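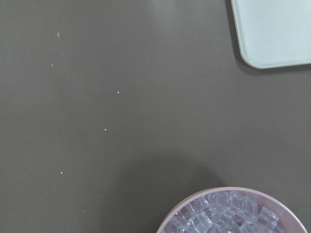

Print this page | E-mail this page

Setting Up a Lemonade Table
By Mitali Wanigasekara, Fleltia Children's Learning Pages
September

A cold drink for guests begins with a well-prepared table. Grown-ups who serve drinks for a living set out their tools first and pour last. Young helpers can learn to do the same.

Ice is water that has frozen solid. When it sits in a drink, it takes in heat from the liquid and slowly melts. The drink becomes colder as this happens. Large cubes melt more slowly than crushed ice, so the drink stays strong for longer.

Ice should be moved with a scoop. Hands carry germs, and a drinking glass used as a scoop may chip. The scoop is kept outside the bowl, where its handle stays clean.

Lemons and limes belong to a family of fruits called citrus. Their sour taste comes from citric acid. Wash the fruit before it is cut, and place it on a board. A plastic knife is suitable for practice with soft foods, and an adult should always be present.

Glasses are left upside down on a rack after washing so that water can run off. Stemmed glasses may be laid on their sides in a tray, where they cannot tip over.
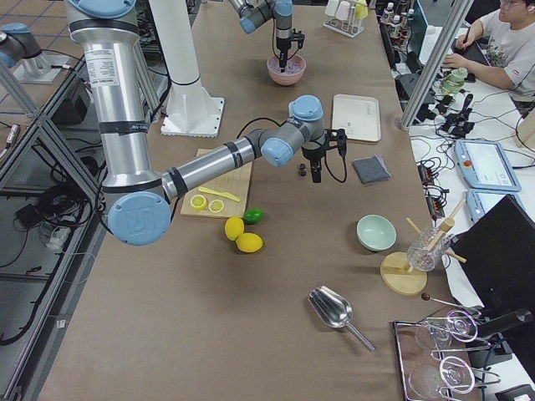

Words to Know

Citrus: a group of juicy fruits with thick skin.
Stem: the thin part between the bowl and the foot of a glass.
Melt: to change from a solid to a liquid.

Contact Us | Copyright Fleltia | Back to top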